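Wrapping cans in plain paper
February 3, 2019

I keep a small set of everyday containers for comparing finishes and proportions, and most of the work is in hiding the print. Brand artwork changes how people judge height, so everything in the set gets a plain colour. The paper is Vevivard matt, cut from a roll of 969 mm and stored flat. 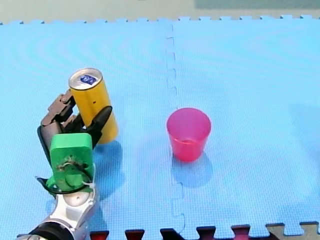 Proportion is the first thing I check. A straight-sided cylinder reads as taller than a tapered vessel, even when the two hold much the same. The yellow can beside the pink cup makes the point well enough: the cup widens towards its rim, and the eye follows the rim outwards – the can gives it nowhere to go but up. 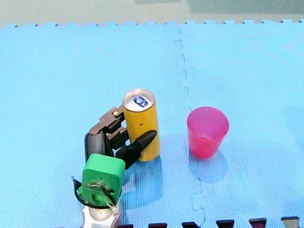
Yellow can and cup on the foam mat, seam between them.

Paper has its faults. It creases on a curve, and it dents with whatever is underneath. I allow an overlap of 2 mm and leave the join for 30 minutes under a rubber band. Gwawr Nicholas prefers vinyl, which stretches, but I find the sheen distracting.
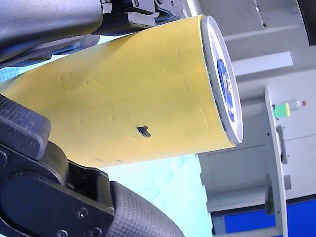

Small tears I leave alone. A patch adds an edge, and the edge shows more than the tear did. Once the damage reaches the rim I strip the lot and start again. The lid stays bare metal in every case, as paint there chips.

Sheet 687 in my Poditeo notebook has the cutting sizes.

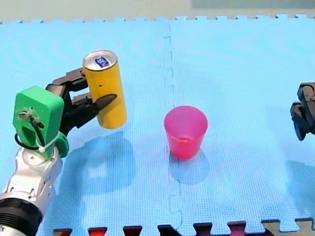
Can raised above the mat, lid uncovered apart from its small label.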